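Suche im Notizbuch Suchbegriff eingeben Los

9. April 2018

Aufhängen von Küchengerät am Becherbaum, Fortsetzung. Ursina hat gestern die Liste der Teile durchgesehen und zwei gestrichen, die keine brauchbare Öse haben. Bleiben Schneebesen, Schaumkelle, Pfannenwender und der kleine Messbecher aus der Eberhard-Lieferung.

Ständer: weiß, runder Fuß, acht Arme. Leer wiegt er knapp 700 g, für Tassen reicht das. Bei langen Teilen ist der Fuß knapp bemessen. Hängt man 160 g an einen einzigen Arm und stößt leicht dagegen, wandert der Ständer auf der blanken Tischplatte. Auf der Schaumplatte bleibt er stehen — die lassen wir also liegen, auch wenn sie an den Ecken schon Druckstellen hat.

Abstand der Arme: für den Schneebesen eng. Der Drahtkopf stößt an den Nachbarn, sobald dort etwas hängt. Trinh schlägt vor, nur jeden zweiten Arm zu belegen. Probieren wir so, vier Teile sind es ja ohnehin.

Reihenfolge ab jetzt: Schneebesen zuerst, danach gegenüber die Kelle, dann die beiden anderen. Ständer steht ungefähr in der Plattenmitte, Teile liegen vorher links vorn.
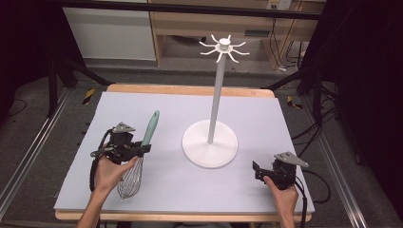 Schneebesen mit mintgrünem Griff, Drahtkopf nach unten. Ständer noch leer.

Offen:
— Öse am Pfannenwender ist zu klein für die Haken. Aufbohren auf 10 mm oder Drahtschlaufe? Ursina ist für die Schlaufe.
— Zweiter Ständer von Histon, Bestellposition 909, immer noch nicht da. Trinh fragt nach.
— Schaumplatte im November schon einmal gewendet, die Rückseite ist also auch gebraucht. Neue beim nächsten Mal mitbestellen.
— Messbecher: Griff oder Rand einhängen? Bisher jedes Mal anders gemacht, bitte ab morgen nur noch am Griff.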